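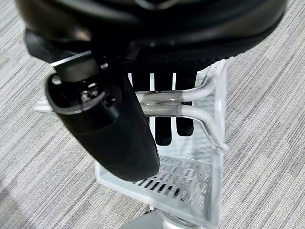

The white holder with the bent rods, and the carpet you all warned me about.

Tuesday, 21:40
Jolanta Wróbel

Hello all,

I've taken a while to answer the message below. I wanted to do it properly, and then I wanted to do it after stocktake, and then I had a cup of tea. I'll quote it for anyone who deleted it, along with everything else from July.

> Hi list,
>
> We're taking over the unit next door in the autumn and for the first time
> I'll have room for a proper vegetable section instead of two trestles and
> a tablecloth. I've had a quote of £4,000 for new wooden stands and had to
> go and stand in the yard for a bit.
>
> Questions for anyone who has done this:
>
> 1. Is wood worth it? My brother-in-law says stainless steel. He has never
> sold a vegetable in his life but he is very firm about it.
> 2. How many kinds of veg per stand? I keep drawing it and it keeps looking
> like a filing cabinet.
> 3. The unit has carpet down. It's in good condition and I'd rather not pay
> to have it up. Am I mad?
> 4. What do you give people to put things in? The wire baskets we have now
> weigh more than the shopping.
>
> Any experience welcome, including bad.
>
> Thanks,
> Pat at the corner shop end of things

Pat, I have 14 years of experience, most of it bad, so you've come to the right list. I'll take your questions out of order, as the carpet is the one people will want to shout about.

CARPET. You are a bit mad, but you have company. Ours is a low-pile thing in streaks of grey, off-white and charcoal, and it was here before we were. I got a price of £1,669 to lift it and put down something you can mop, and I put the price in a drawer. That drawer is now quite full.

In favour of carpet: an onion skin lands on those streaks and disappears. You will feel very clever until you crouch down with the light behind you and find out how many onion skins that is. It's quieter than lino, customers don't skid on a stray bean, and a dropped potato survives, where on our old tiles it went off like a cricket ball. Against carpet: beetroot. I have nothing further to say about beetroot. Also, anything that arrives with soil on it should be knocked clean out the back, before it comes anywhere near the shop. We hoover twice a day, first thing and after the school run, and if we only did it once I think we'd be growing our own by spring.

If you're keeping yours, ask whether it's tiles or one piece. Tiles you can swap. Buy spares before the pattern is discontinued, which for ours had happened some years before I thought to ask.

WOOD. Yes. Have the wood. Stainless steel is lovely if you're selling fish or performing operations. Vegetables look tired on it by eleven in the morning.

We didn't pay £4,000. Ours are Marnik stands, bought second-hand from a farm shop that was turning itself into a café, and they cost £2,375 with delivery. Delivery meant two men and a long discussion about my doorway. The fronts are light wood with black slots cut in them at a slant, and there's a black rail along the front edge. I thought the slots were a bit much when I saw them in the farm shop. I've come round to them, though I will say that whoever designed them has never had to dust one. A dry paintbrush does it. Don't let anyone go at them with a wet cloth and washing-up liquid, or you'll have little soapy dribbles for a week.

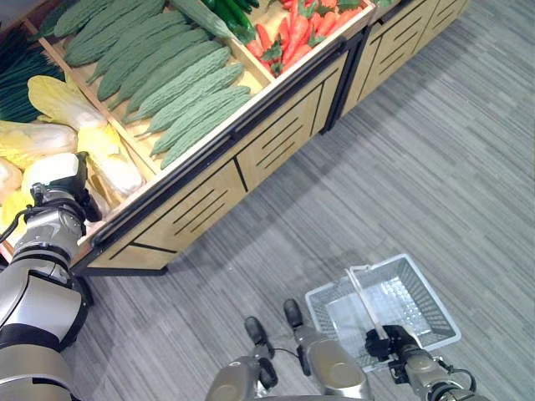 Bitter melons in the big middle compartment, cabbages to the left, carrots up in the corner.

The two stands are butted up end to end and the rail and the fronts match, so from the door it reads as one long run. I'd do the same again. I did first try them with a gap between, "for flow", having read an article. Customers used the gap to leave pushchairs in.

HOW MANY KINDS. Fewer than you're drawing. The partitions are thin, so it's tempting to slot in another and squeeze in one more thing, and then you have a stingy little heap of everything and it looks like the end of a jumble sale. Give each vegetable its own compartment and fill it until it looks generous. If you can't fill it, it isn't ready to have a compartment.

My other rule is that the biggest space goes to whatever you most want noticed. Mine goes to the bitter melons. I was talked into a single tray of them by the man at Rotich, our wholesaler, who described them as "a slow starter". They went by lunchtime. I'd had no idea how many of my customers had been getting on a bus for them. They need laying parallel, all pointing the same way, tips towards the front. I know how that sounds. Tip them in anyhow and they look like something has gone wrong in a pond. Lined up, people pick them up and ask what you do with them, and I now have a short speech (salt, squeeze, egg, more salt).

The dark green peppers go just behind them. Smooth and shiny next to bumpy and matt, and each makes the other look better – I'd love to claim I planned it.

Napa cabbages: lay some on their sides so you get the yellow frilly ends. Stood up in rows they look like they're waiting to be seen by a doctor. Leave the outer leaves alone until they really need to come off, or you'll be selling something the size of a sprout by Friday. The onion stalks have the compartment further along on the left, in one dense bundle. Keep them all lying the same way too, or they knit.

Carrots I'd put in a corner, the short stubby sort with leafy tops. A heap against a corner holds itself up and you don't need half as many to look well stocked. Twist the tops off for anyone who asks, and keep a bucket. There's a lady near us with rabbits. I'd imagine there's one near you.
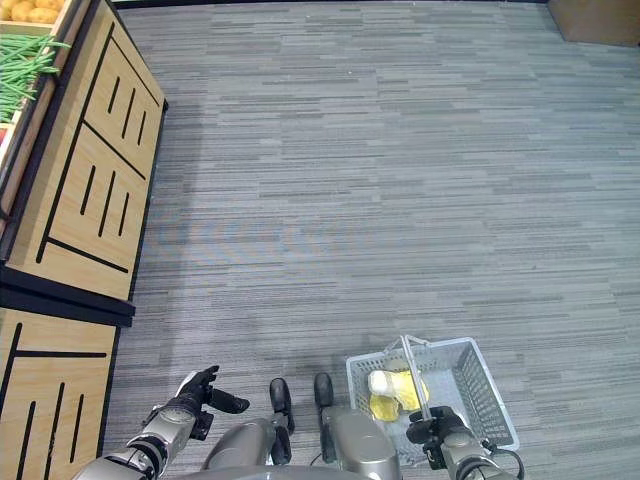

Potatoes at the top, green beans making a run for it over the edge of the bin.

Beans. I'll be frank with you about beans. No rim has been made that will keep them in. They're a tidy bundle when I put them down, and the moment my back is turned there are pods hanging over the edge like they're on a balcony. You can push them back. You can also just accept that you stock beans. Put them next to something heavy and well behaved. Potatoes will do, and pale ones show up any green patches, which keeps you honest about turning them over and getting them out of the light.

One practical point on the bottom of the stands: you want a dark plinth. Ours is black and it takes the kicks. The pale wood beneath it does not enjoy the hoover, so go round that bit by hand or buy a better class of hoover than we did.

BASKETS. I sympathise about the wire ones. We had those, and they laddered tights. We've gone over to white plastic, with thin walls the light comes through, and I like being able to see from the till whether somebody has finished or is only on their second courgette. Gitico had them in their clearance list. They're light enough that people pick one up without thinking, and a person with a basket buys a cabbage where a person with two hands buys a lemon. They do show every mark, so they get a soak on Sunday night. I'd ask for a sample before you order any quantity.

That's your four. On the money side, ring round any farm shop within an hour that's getting a new coffee machine, and ask what's coming out to make room for it. Measure your doorway first. Measure it with the door on.

I can send the stand dimensions to anyone who wants them, off list please, as last time I posted measurements we had nine days on whether anyone should still be using inches.

Jolanta
Gidava Fruit & Veg

PS. Pat, tell your brother-in-law I have a stainless steel table in the back he can have. Collection only.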